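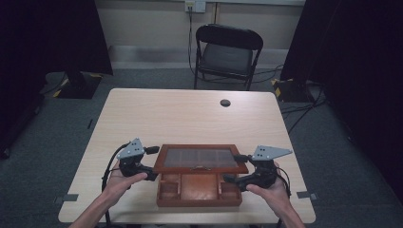 Fig. 1. A wooden box with a lid, on a table.

Week 8: Boxes, bundles and the law of what's inside

Welcome back to those who came back. Today we finish possession and start on containers, a topic that sounds like padding in the unit outline and has turned up on the final exam more often than negligence has.

The question is simple to put. If I hand you a locked box and ask you to mind it, what have you got possession of? The box, plainly. The contents? Medieval judges worried about this a good deal, and their worry gave us the doctrine called breaking bulk. A carrier who ran off with a whole bale committed no larceny at common law, as the bale had been handed over willingly. A carrier who opened the bale and helped himself to part of it was a thief. You will notice that this rewards ambition. The Carrier's Case of 1473 is the one to read, and the report is short, though the Year Book French is not anybody's idea of a beach holiday. Use the translation.

Three points to take from it:

Possession of the container and possession of the contents can come apart. Hold on to this for week 9, when we do finders.

Custody is a thinner thing than possession. A servant at his master's table had custody of the spoon. A bailee had possession of the bale.

The fiction was patched by statute, much later, with larceny by a bailee. Anyone who writes in an essay that breaking bulk is "still the leading test" will get the comment I wrote 42 times last year, and my wrist has not forgiven any of you.

Problem for tutorial

Zoriana owns a camphor chest. Before moving house in July she leaves it with her neighbour Bohdan, locked, and keeps the key. Bohdan sells the chest to Vira, a dealer trading as Skendar, for $2567. Vira has the lock picked and finds a coin collection under the blankets. Advise all parties. Start with who had what, and when. Please don't start with the criminal law just because it has the better stories.

Common mistakes from previous years: treating the key as decorative (it isn't - think about control); assuming Bohdan is a villain in every version of the facts; and writing two pages on whether camphor is a timber. One student did this with footnotes.

Reading

Casebook, chapter 8, skipping the extract on treasure trove unless you are fond of it. Pollock and Wright on possession is on reserve at the library desk, 2 copies, both of which the last cohort annotated in biro. Their margin notes are mostly wrong and occasionally libellous.

Housekeeping

Tutorial answers are due November 20, 2025, at the start of class, on paper. Dr Antoniuk is taking the Herkport group that week and marks harder than I do, so the colour of your folder will not help you. Extension requests go through the online form.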